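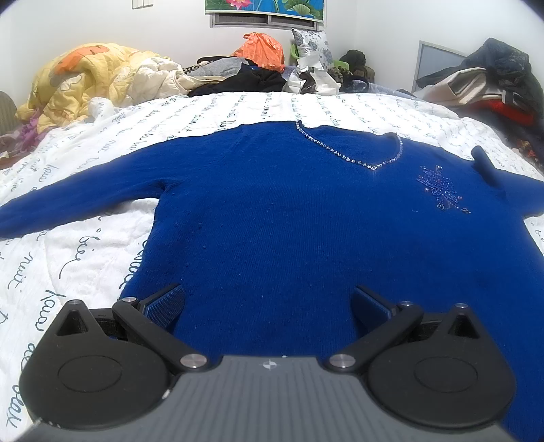 Monday, December 30, 2024

Grippers all day, and I'm still buzzing, so this will be long and probably out of order.

The new fingers came for the Fadura hand unit and I had them on before my coffee was finished. Two screws a side, which is such a relief after the Kohlhase, where you have to take half the linkage apart and then find the washer that rolled under the bed. The ribbed body sits nicely against my wrist, and the whole thing feels like one tool now. With the old fingers it always felt like two tools arguing.

Today was clothes. I'd promised myself I would stop testing on wooden blocks and mustard tins, because everything picks up a mustard tin. Fabric is where they start to show their character! So: tea towels first, then T-shirts, then a pair of jeans (awful, more on that below), and then the blue sweater, the one with the rhinestones at the neck and the beaded patch on the chest. I love that sweater as a test. It has plain knit, it has long sleeves with cuffs, and it has hard sparkly bits that a finger can snag on, all in the one piece. If a gripper can take a sleeve and bring it across without going anywhere near the beads, I'm happy.

I spread it flat on the white cover with the handwriting print. Good background, that one. Royal blue on white is about as easy as a camera gets, and the black script gives the tracking something to hang on to when I move. On the plain grey sheet last week the position kept drifting off sideways, and by the end of a fold the software was convinced I'd walked through the wall. No drift worth mentioning today. I'm going to keep the script cover for this and buy another one for sleeping under.

The fold order I settled on: left sleeve in, right sleeve in, then hem up to the neckline. I tried hem first and the sleeves just flop about. With sleeves first you have a neat sort of parcel to work on, and the last fold is one wide pinch in the middle. One hand can do it, slowly. Two would be lovely.

Now the pads. The textured ones are a huge improvement on the smooth ones. With the smooth pads I had to press down into the mattress and scoop, and half the time I came up with a pinch of bedspread along with the sleeve. The textured ones catch the top layer and let the bottom one go. I did 20 pinches on the cuff with each set, same spot as near as I could manage, and the textured pads lost it twice. The smooth ones lost it 7 times, and a couple of the ones I counted as good were only just good. That's a small test and I was not being scientific about it, but the feel in the hand says the same thing. You can tell when it has hold of the cloth. There's a tiny bit of drag and then it goes light.

They do pick up fluff, though. I had to wipe them with a damp cloth between the T-shirts and the sweater, and again afterward. Must find out if the dishwasher would ruin them. (It would ruin them. Don't.)

Jeans: no. The waistband is too thick to get between the fingers at the angle I wanted, and the leg is so heavy that it slides out as soon as you lift. I could get there by going in straight from the side and gripping the whole hem, but then the camera sees nothing except denim. I think this is a job for a wider opening, and I remember the Rasonetti having one, or at least claiming one. I put it back in its case in the autumn because the trigger made my thumb ache, and I've been unfair to it ever since. Tomorrow it gets another go, with the jeans only.

The Kohlhase had its turn after lunch. It is still the stronger of the two and it closes so evenly, you could set a watch by it. On the tea towels it was honestly the better tool. But it's nose-heavy, and by the tenth fold I was resting my elbow on the mattress, which tips the camera up, and then the fingers leave the bottom of the picture and the recording is useless. The Fadura I can hold out in front of me for a whole sweater and the fingers stay where they should.

Claso controller: updated, finally. The lag between squeezing and seeing the width change on the laptop used to be long enough to annoy me, and now I don't notice it at all. The log from the morning came to 1659 lines and I scrolled through the lot like it was a novel. The width values are so much smoother! There used to be a little staircase every time the fingers got close to shut, and that staircase is gone. I did lose one recording when the cable worked loose at the laptop end – my fault, I'd draped it over my shoulder – so a bit of tape is called for.

Weighed the Fadura with the new fingers on: 334 grams on the kitchen scale, without the cable. I had been guessing much higher. I haven't weighed the Kohlhase because I couldn't get it to balance on the plate, and it started beeping, and I gave up.

Things I want to try while the enthusiasm lasts: the sweater inside out, so the beads are hidden but still there as lumps. Socks, in pairs, rolled. A pillowcase with the pillow going in, which I suspect is a two-hand job and will make me swear. And the same sweater by lamplight in the evening, as the blue might go nearly black and I'd like to know how the camera copes before I count on it.

If all of that goes well I'll mount the Fadura fingers on the little arm in February and see how much of today carries over. I have a hunch the pinch will be fine and the approach angle will be the trouble. My wrist does a small roll just before it closes, I caught myself at it on nearly every sleeve, and the arm isn't going to do that unless I show it how.

Hand is a bit sore at the base of the thumb. Batteries are on charge, pads are drying on the windowsill in the kitchen. Rasonetti case is by the door so I can't pretend to forget it.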